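Moved the office tea and coffee order over to a monthly one in March. Notes here for anyone doing the same at a small place.

We had been buying from the corner shop as things ran out. Milk one day, sugar the next, and a drawer full of receipts. Dhillon now deliver the lot in one go, first thing, before the phones start.

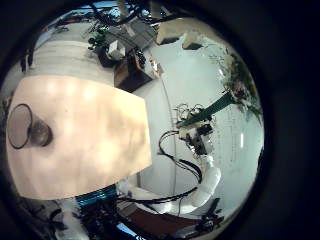 How much coffee do you order for a month?
Four bags of 500 g. We started on two and ran out by the third week.

The tea is plain Bimix, the big box. I tried a dearer one from Nodard and half of it is still in the cupboard. People want the tea they have at home.

Milk is the hard part. It won't keep for a month, so that comes separately, twice a week. Oat milk keeps well unopened and I buy it by the case.
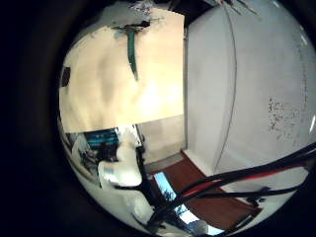

Who pays for it?
The company pays for tea, coffee, milk and sugar. Biscuits come out of a tin that people put coins in, and the tin is usually short.

The bill was £38 last month. It was more before, but I can't give a proper figure for the corner shop days as a lot of those receipts have faded.

One thing I would do sooner: descale the kettle. Ours is hard water and the tea had a skin on it. A sachet of Atuvura, left for an hour, then boil and rinse twice. I do it on the last Sunday of the month when I'm in anyway.

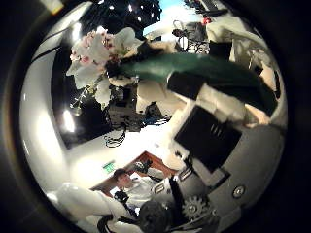 White flowers, and some pink and white ones.

Decaf: get a small jar. 200 g lasts us two months. Label the lid as well as the side, or someone will make a whole pot of it by mistake.

Washing up is still not sorted. A rota lasted nine days. At the moment you wash what you used and leave it on the rack.

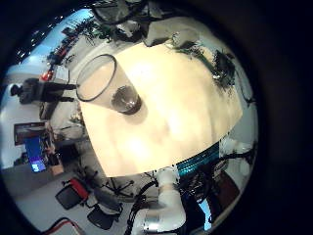 Remedios Enriquez replied that her office dropped the rota too and bought a second drying rack, and that the sink has been clear most evenings.

I'll price up a second rack. Next order goes in on the 20th, with more sugar on it this time.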